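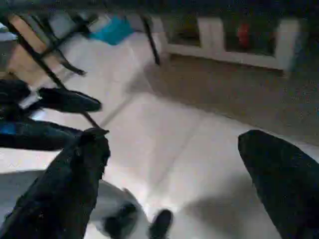
Last changed: Wednesday, October 2, 2019

The manager of the Nekstead furniture reuse shop has one rule for the entrance: nothing stays on the tiles overnight. It took her two years to get people to follow it.

"Pale tiles show everything," she says. "Put something dark down and you see it from the far end of the room. People still leave things by the legs of the seat and walk off."

The tiles came with the building, which used to be a Tallik showroom. She would have chosen a darker floor. "I asked what it would cost to change and the answer was £3,098, so we kept it."

Clearing up takes up to 15 minutes at closing time. Large things are moved first, then whatever has ended up near the furniture. Clothing and shoes go on a shelf in the back – "not in a bag, because then it never gets looked at again" – and small bits go in a tray by the till. Anything unclaimed by the end of November is sold.

Seats with a wooden top and a metal frame are the ones she likes best for an entrance. "You can get a broom between the legs. With a box seat you're forever pulling it out."

She sweeps before she mops, and starts at the door. The mop is an Ikitz, bought second-hand, and she has been through two heads this year.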